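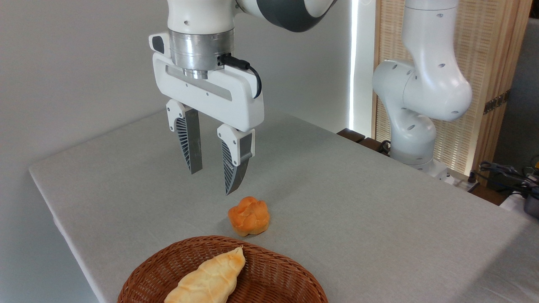 레나 토카시(Lena Tokarz)는 페르쿠나리를 두고 대회 준비반이라고 부르는 건 틀린 말이고, 처음부터 수업이었고 지금도 수업이라고 답한 바 있다. 동아리 게시판의 "여기 대회반 맞나요" 글에 달린 댓글. 이 문서의 분류도 그 뒤로 한 번 바뀌었다(토론 참고).

페르쿠나리(Perkunari)는 학부생이 로봇 팔로 식탁 위 물건을 다루는 법을 배우는 한 학기 프로젝트 수업, 그리고 수업이 끝난 뒤에도 남은 학생들이 꾸리는 같은 이름의 동아리를 함께 가리킨다. 주로 다루는 것은 빵. 딱딱한 블록이나 컵은 첫 주에만 쓴다.

목차
1 개요
2 연혁
3 수업 진행
4 과제
5 소프트웨어
6 플로테티 참가
7 평가와 논란
8 같이 보기

1 개요
수강 정원 30명. 신청자가 넘치면 추첨. 선수 과목은 선형대수 하나뿐이고 프로그래밍 경험은 권장 사항으로만 적혀 있다. 실제로는 파이썬을 모르면 셋째 주부터 힘들다는 후기가 많다. 조별로 흰색 로봇 팔 작업대를 돌아가며 쓰고, 예약은 두 시간 단위. 밤 시간대는 동아리가 우선이다.

이름은 초기 수강생들이 붙인 것으로 뜻에 대해서는 설이 갈린다. 천둥신 이름에서 왔다는 설명이 제일 널리 퍼져 있으나 출처 없음.

2 연혁
전신은 물류 자동화 실습 과목이다. 상자 쌓기가 대부분이었음. 칼리오피 골롭(Kalliopi Golob)이 수업을 맡으면서 과제를 식품으로 갈아엎었다. 모양이 매번 다르고 세게 쥐면 찌그러지는 물건이 교육용으로 낫다는 이유. 첫 학기에는 귤이었다가 다음 학기부터 빵으로 정착.

동아리는 7월 방학 중에 생겼다. 장비실을 비워 두기 아깝다는 말이 나와 세타레 쇼자에이(Setareh Shojaei)와 록 끼에우(Lộc Kiều)가 사용 신청서를 낸 것이 시작. 정식 등록은 2022년 10월 24일 월요일에 됐다. 초대 대표는 쇼자에이.

3 수업 진행
전반부는 안전 교육, 좌표계, 그리퍼 영점 잡기. 비상정지 위치를 못 외우면 팔을 켤 수 없다. 구술 시험이 있는데 의외로 탈락자가 나온다. 재시험은 다음 날 바로 볼 수 있음.

중반부터 시연 데이터 수집에 들어간다. 학생이 직접 팔을 조종해 집기, 옮기기, 내려놓기를 되풀이하고 그 기록으로 정책을 학습시킨다. 동아리가 공개한 집계로는 지금까지 쌓인 시연이 2641건. 이 중 실패로 표시된 것도 지우지 않고 같이 둔다. 처음에는 지웠는데 골롭이 복구시켰다고 한다.

후반부는 조별 과제. 조마다 식탁보와 조명을 하나씩 바꿔서 평가받는다. 식탁보가 밀려 접히면 그대로 진행하고 심사 중 손으로 펴 주면 감점.

4 과제
기본 과제는 아래와 같다. 학기마다 조금씩 다름.

슈 집기: 울퉁불퉁한 작은 빵을 집어 정해진 자리에 내려놓기. 껍질이 꺼지면 실패. 두 손가락 평행 그리퍼 기준으로 가장 어려운 과제로 꼽힌다. 빵마다 갈라진 모양이 달라 잡는 높이를 못 정하는 조가 많음.
바구니 정리: 길쭉한 빵을 고리버들 바구니에 비스듬히 담기. 끝이 테두리에 걸리는 경우가 흔하다.
꺼내기: 바구니 정리의 역순. 바구니가 딸려 올라오면 0점.
자유 과제: 조에서 정함. 잼병 뚜껑에 도전한 조가 있었으나 완주 기록은 없다.

손가락은 학교 것을 써도 되고 직접 설계해도 된다. 다만 설계 도면을 제출해야 하고 끝이 너무 얇으면 반려된다. 빵은 당일 아침에 사 온다. 하루 지난 빵은 단단해져서 점수가 잘 나오기 때문에 금지. 이 규정은 록 끼에우가 실습 일지에 무개와 경도 변화를 적어 낸 뒤 생겼다.

5 소프트웨어
자카드(Jakard)는 수업에서 쓰는 기록 및 재생 도구이다. 관절 각도, 그리퍼 개폐, 카메라 영상을 한 시간축에 맞춰 저장한다. 초기판은 시간축이 밀리는 버그가 유명했고 이 때문에 한 학기 데이터 중 900건을 다시 맞췄다. 담당은 토카시. 설명서가 영어와 한국어로 나뉘어 있는데 한국어판이 더 최신이라는 특이한 상태가 이어지고 있다.

길버트(Gilbert)는 채점 스크립트의 이름. 빵이 표시선 안에 들어왔는지, 제한 시간을 넘겼는지만 본다. 찌그러짐은 사람이 판정한다. 이의 제기는 당일까지만 받음.

6 플로테티 참가
플로테티(Flotetti)는 학생 대상 식탁 조작 대회. 페르쿠나리는 동아리 자격으로 나간다. 첫 출전 점수는 77점으로 본선에는 오르지 못했다. 슈 집기에 해당하는 종목에서 감점이 컸고, 바구니 종목은 무난. 이동 중 그리퍼 케이블 커넥터가 헐거워져 예선 첫 순서를 뒤로 미뤘다는 이야기가 참가 후기에 나온다.

두 번째 출전부터는 대회용 설정을 따로 두지 않고 수업 설정 그대로 가져가기로 했다. 위의 토카시 발언도 이 결정이 나온 무렵의 것.

7 평가와 논란
수강생 평가는 대체로 좋은 편이나 작업대 예약 경쟁이 심하다는 불만은 매 학기 나온다. 밤 시간 동아리 우선 규정이 특히 그렇다. 대런 애크로이드(Darren Ackroyd)는 학생 신문 기고에서 동아리원이 수업도 함께 들을 경우 연습 시간이 불공평해진다고 지적했고, 이후 수강 중인 동아리원은 과제 주간에 밤 예약을 못 하도록 바꼈다.

식품을 실습 재료로 쓰는 것에 대한 비판도 있음. 현재는 같은 빵을 여러 조가 이어서 쓰고, 망가진 것만 교체. 먹는 것은 금지되어 있다. 장비실 안 음식물 반입 규정과 충돌하는 문제는 아직 정리되지 않았다.

8 같이 보기
모방 학습
평행 그리퍼
플로테티 역대 종목
자카드 (소프트웨어)

분류: 학생 로봇 동아리 | 대학 실습 수업 | 출처가 필요한 문서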